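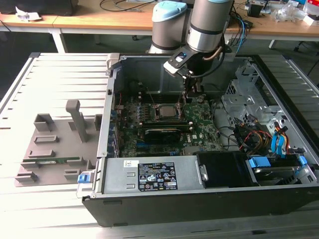
Datasets / Manipulation / Teleoperated

Ondular Desktop Teardown: data card and README
Version 2, released Friday, August 26, 2022

What it is

Teleoperated demonstrations of one arm working inside desktop computers. The operator steers, the arm follows, and everything gets written to disk, including the parts where the operator sighs and backs out to try again. There are 1,631 episodes in the release. Of these, 757 were guided by hand, with the operator holding the wrist and pushing it where it ought to go. The rest were driven from a controller at the next desk.

We recorded them at the Gilchrist workshop for the Altness project, which wants to know how much of a recycling line can be taught by showing. The answer so far is "some."

Tasks

pull_memory: take a module out of its slot on the motherboard and put it in the fixture.
seat_memory: the same thing backwards, and much less fun.
unplug_cable: release a data or power connector without bringing its neighbors along.

Each episode has one task label, given by the operator at the start. Operators sometimes changed their minds halfway through. The label did not.

Setup

The computer lies on its side on the slatted table with the side panel off. The fixture sits to the left of the case and holds memory modules in its slots. It is 3D-printed, this is its third design, and we would like it to be the last.

Cases are not stripped before recording. Drives, cards and power supplies stay in if they came in. The cables stay wherever they happened to be, and the bundle in the right half of the case is the most realistic thing in the dataset. In some machines the CPU is bare and the heatsink is gone; check the case_state field before you assume anything about clearance.

What is in an episode

joint_states: positions and velocities for the arm
gripper: commanded and measured opening
video_fixed: view from the fixed camera
mode: "hand" or "remote"
outcome: "done", "partial" or "abandoned"
case_state: what was fitted when recording began

In hand mode, expect the operator's arms in the video. They block the view at exactly the moments you care about. Remote episodes are cleaner to look at and slower to sit through.

Loading

Unpack the archive and point the Ekport reader at the top folder. It builds an index on first run and says nothing while doing so. Let it finish. If you kill it, delete the file index.tmp before starting again, or it will cheerfully load half the data.

Known problems

The gripper clock drifts against the video in long episodes. A correction is stored in sync_offset and is not applied for you.

"Partial" covers a module that came halfway out and also a module that came out and was dropped in the case. We meant to split these in June.

Backgrounds were never tidied. Bags, boxes and spare cables come and go on the desk behind the table, so a model trained on full video may learn more about our housekeeping than about memory slots. Crop if this worries you.

Changes since version 1

Added case_state. Renamed "success" to "done" after an argument. Removed duplicate episodes caused by a sticky record button, which has been replaced.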